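Umzugsleitfaden Bokdale – Abschnitt 3: Kleinteile packen

Oktober – von Ingegerd Nyberg
10 Mal geteilt · 3 Kommentare

1. Karton auf einer festen Unterlage aufbauen und den Boden mit zwei Streifen Klebeband schließen.
2. Schwere Teile zuerst einlegen, Leichtes darüber.
3. Kabel locker aufwickeln, nicht knicken.
4. Batterien aus Fernbedienungen nehmen und getrennt verpacken.

Hinweis: Socken und andere weiche Wäsche eignen sich als Polster für Kleingeräte.

Achtung: Flaschen immer aufrecht und in einem eigenen Karton transportieren – nie zusammen mit Elektronik.

5. Karton erst schließen, wenn das Zimmer geräumt ist.
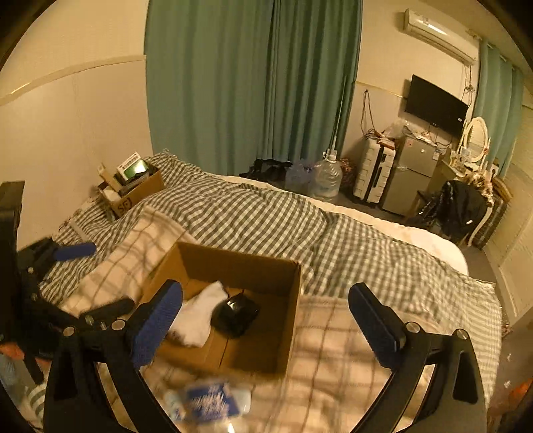
Wie voll darf ein Karton werden?
Bis knapp unter die Kante, damit der Deckel flach aufliegt und sich stapeln lässt.

6. Zimmernummer auf zwei Seiten schreiben.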